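Panneau en érable lamellé-collé : finition pour un plan de jeu posé sur table perforée

Kurko
Je prépare un plateau en érable pour des blocs de formes en bois (cubes, cylindres, pentagones). Il repose à plat sur une table perforée. Quelle finition choisir pour que les blocs peints ne marquent pas la surface, et faut-il brider le panneau ?
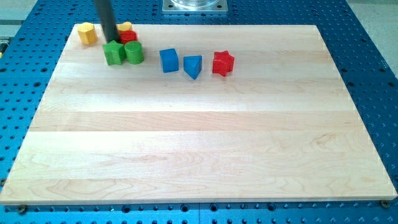 Nantes, 6 septembre 2023. Les lames sont collées chant contre chant, dans le sens de la longueur. Aucun produit appliqué depuis le ponçage au grain 120, en juillet. J'hésite entre huile dure et vernis à l'eau.

Clavero
Vernis à l'eau mat, 2 couches, égrenage au 400 entre les deux. L'huile fonce l'érable et fait ressortir les veines sombres. Traiter les deux faces à l'identique, sinon le panneau tuile. Pour le bridage, passer des vis par les trous de la table, par-dessous, dans des perçages oblongs côté largeur : le bois travaille en travers du fil, très peu en long. Ne pas coller.

Sarıgül
Huile, plus simple à reprendre.

Bestis
D'accord avec Clavero pour le vernis. Attendre le durcissement complet indiqué sur le bidon avant d'y poser des pièces peintes, car deux films jeunes en contact peuvent adhérer. Casser aussi l'arête avant au papier. Si le plateau doit être retiré souvent, des patins antidérapants de 40 mm aux quatre coins remplacent les vis.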